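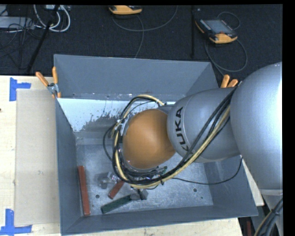
Bin-picking cell on trial, arm over the open metal bin, blocks in the pick area.

Rukow Bin Station, trial installation at Stesmont
Pre-use inspection checklist with inspector's comments
Kit supplied by Allonine -- order reference 2427

Last updated: August

Scope. The checklist covers the arm, gripper, cable dressing, bin and surrounding floor. It is to be completed before the first run of each shift while the kit is under review, and again after any change to the gripper.

1. Arm and mounting
1.1 Base bolts tight and witness marks aligned. PASS
1.2 Covers in place, no cracks or leaks at the joints. PASS
1.3 Maker's name legible on the forearm. PASS
Comment: The lettering (KUKA) can be read, although the lowest letter is partly hidden by cables. Accepted.

2. Cable dressing
2.1 Bundle secured at the wrist and along the arm. PASS WITH COMMENT
2.2 No loose cable within reach of the gripper. FAIL
Comment: One thin black cable leaves the main bundle and sags across the floor of the bin towards the right wall. It could be caught during a pick. The supplier is to re-route it or tie it back before unattended running is permitted.
2.3 Yellow hose free of kinks and chafing. PASS
Comment: The hose follows the loop at the wrist. To be looked at again after 85 hours of running.

3. Gripper
3.1 Fingers undamaged and correctly seated. PASS
3.2 Opens and closes fully on command, three trials. PASS
3.3 Holds the workpiece when the stop is pressed. NOT TESTED
Comment: Item 3.3 requires the revised controller settings, which Allonine has yet to issue.

4. Bin and table
4.1 Bin fixed so that it cannot shift. PASS WITH COMMENT
Comment: Spring clamps are fitted at the two rear corners. These are acceptable for the trial only. The Kovács mounting frame, part 3861, should be quoted for as part of any purchase.
4.2 Interior free of sharp edges and loose coating. FAIL
Comment: White paint on the sloping rear part is worn and flaked, with grey metal showing. Flakes may foul the gripper -- strip or repaint.
4.3 Position of side panel marked. PASS
Comment: Blue tape at the outer corners.

5. Floor and controls
5.1 Handheld controllers stored off the floor. FAIL
Comment: Two are lying behind the bin with their cables in loops. A wall hook or shelf is to be provided.
5.2 Emergency stop within reach and tested. PASS

Result: Attended running only, at reduced speed. Items 2.2, 4.2 and 5.1 are to be closed and item 3.3 tested before the next review of the kit.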